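Speaker notes - "Keeping the parish registers readable"
Plultiscombe Local History Day, Saturday, December 21, 2019

Slide 1
Say good morning, wait for the door to close. Thank the organisers. Speak slowly!
The oldest register at Plultiscombe begins in 1631. We can still open it and read it today. My question for this talk: can we say the same for the files we made in June?

Slide 2
Paper is patient. It suffers from damp, mice and bad glue, but it suffers slowly, and we can see it.
A digital copy gives no such warning. One day it opens, the next day it does not.

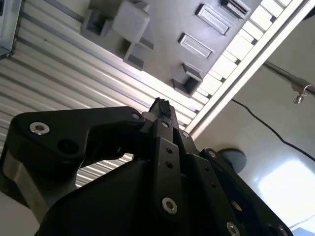 Slide 3
What we have done so far. We photographed 211 pages from the Lockyer volumes, baptisms first, then burials. The marriages are still waiting.
Explain 300 dpi in one sentence only. If somebody asks about colour - the brown ink needs it, grey is not enough.

Slide 4
File names. Tell the story of the folder called "new new final". Pause for laughing.
Our rule now: parish, volume, page, nothing else.

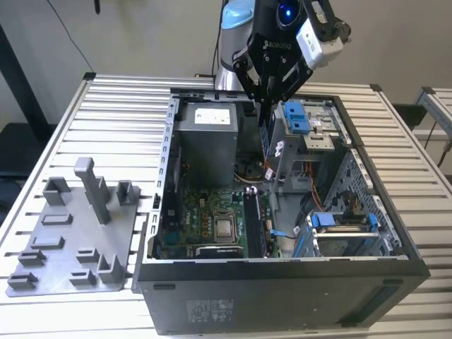
Slide 5
Three copies, in two buildings. One of them is in the Drostik archive store, where the keeper checks it each June.
The index is made in Dimumis. It is simple to learn, but the surnames with two spellings must be entered twice. Show the example of the miller's family.

Slide 6
What you can do at home. Write names on the back of family photographs, in soft pencil. Ask the older relatives now.

Questions, ten minutes. Leaflets are on the table by the stairs - I printed 200, so please take one for a neighbour.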